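Storage bin

A storage bin is an open-topped container used to hold loose or small goods in homes, workshops, shops and warehouses. Bins are usually rectangular, so that they sit side by side without wasted space, although round tubs and trays serve the same purpose where goods are picked out by hand.

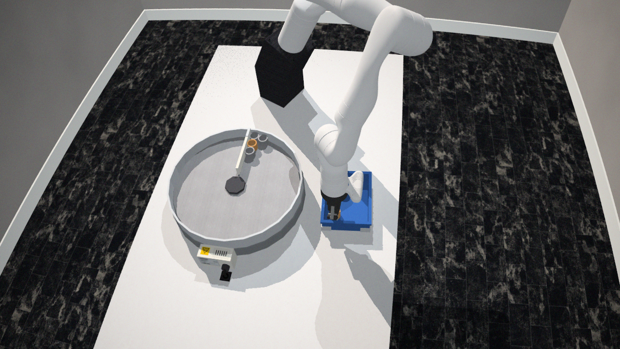
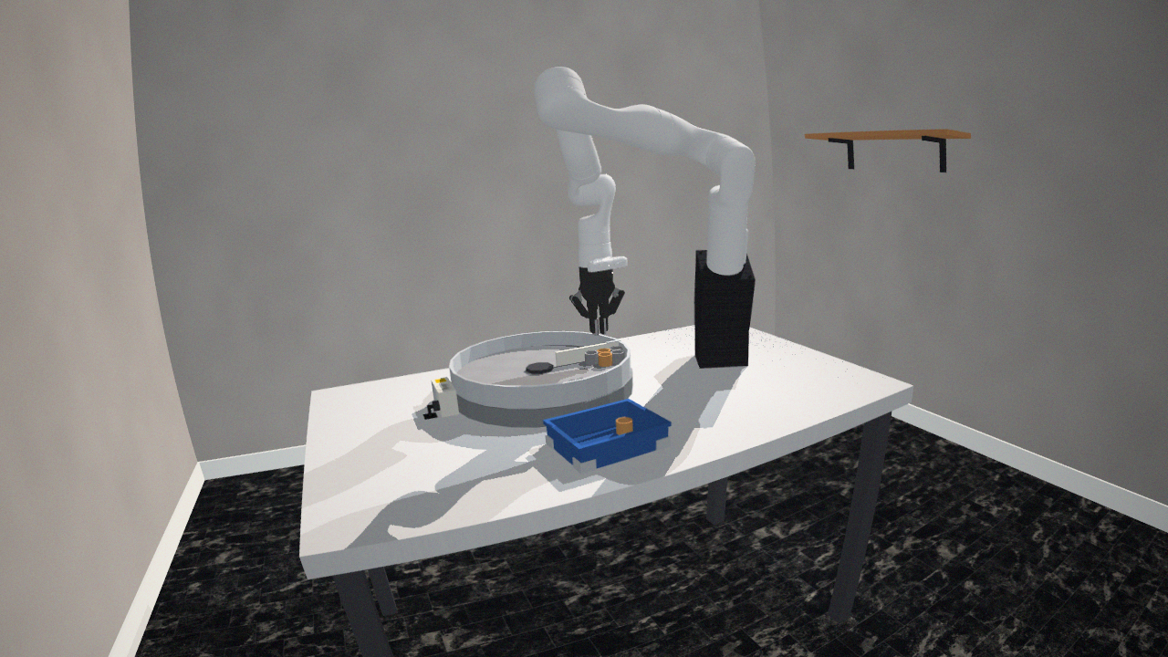
A blue rectangular bin (first picture) and a round, shallow container with a raised rim (second picture).

Materials

Early bins were made of timber, wicker or sheet metal. Moulded plastic is now the most common material, being light, washable and cheap to produce in different colours. Metal bins are still preferred for hot or sharp-edged parts, and fibreboard bins are sold flat for light goods such as stationery.

Shape and stacking

Bins with tapered walls nest inside one another when empty. Straight-walled bins hold more for the same footprint but take up as much room empty as full. The Nestdale pattern combines the two: turned one way it nests, and turned the other it stacks on moulded lugs. It is made in three depths. Stacks on open shelving are generally kept to four bins or fewer.

Colour coding

Many workplaces assign a colour to each class of goods. The Manau system uses two colours, one for incoming stock and one for returns, while the Berrada system adds a third for items awaiting inspection. Neither has become a general standard, and labels are normally fitted as well.

See also

Crate
Drisska basket
Pallet
Tote box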